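Alaric Kincaid keeps the words in shoeboxes. He has tried other systems, including a database a nephew set up for him in July, but he went back to the boxes within a month and has stayed with them.

Kincaid collects the names people give to small household habits: the shelf where mail piles up, the last inch of a loaf, the chair that holds clothes between wearings. Most of these words are used by one family and nowhere else. He calls the collection Forkell, after the word his grandmother used for the drawer where string and dead batteries ended up.

"She said it like it was in the dictionary," he said. "I was at college before I used it in front of somebody who didn't know what I meant. I had to go look it up, and of course I couldn't."

He started by asking people at work. He was a surveyor for a county roads department then, and he spent a lot of time in trucks with other men and not much to talk about. He wrote the answers on index cards. When he retired he had 400 of them.

The number stands at 1,154 now. It was 1,099 at the start of last year, and Kincaid puts the growth down to people being at home and writing letters. Each card has the word, the meaning, the town, and the oldest person known to have used it. He does not take words from the internet unless he can write to the person and get an answer.

"People make them up to be funny," he said. "You can usually tell. A made-up one is too good. The real ones are kind of dull."

He gave Istulden as an example, which came from a family in Ohio and means a visit that goes on after everyone has stood up and put their coats on. The family thinks it may have been somebody's last name. Kincaid wrote back twice asking about that and got a Christmas card. 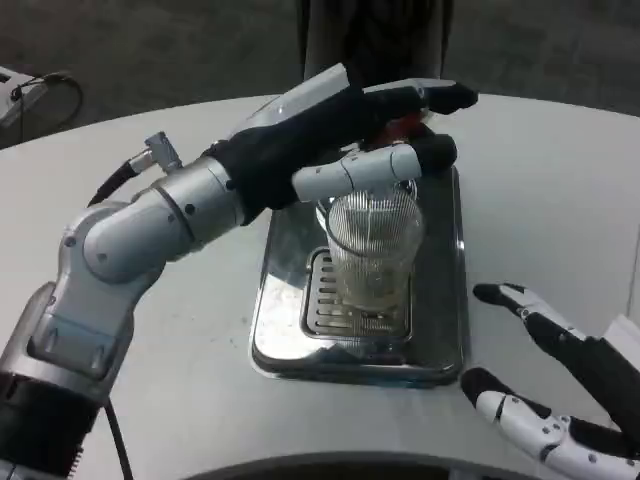
The words tend to fall in the same places, he said. Leftovers have a lot of names, and so do remote controls. Very few people have sent him a word for anything in the yard. He does not have a theory about this and was not interested in mine.

He is more willing to talk about how a word gets lost. In his experience it takes one generation. A couple marries, each with their own set from home, and the children end up with a mix – usually more from whichever parent did the cooking. Then the children move away and start explaining themselves to roommates.

"You get tired of explaining," he said. "So you say junk drawer."

A small printed selection, 40 words with notes, will be ready this spring. It is titled Mfaume, a word a woman in Oregon sent him for the noise a person makes when they sit down. Kincaid is paying for the printing himself and plans to mail a copy to everyone who has a word in it.

I asked if he had a favorite. He went to the boxes and took a while. The card he came back with said Cletudov: the light left on for someone who is out late.

"That's from a man I worked with for years," he said. "His mother's word. He didn't have any kids, so I guess I've got it now."

He put the card back and asked me what we called ours.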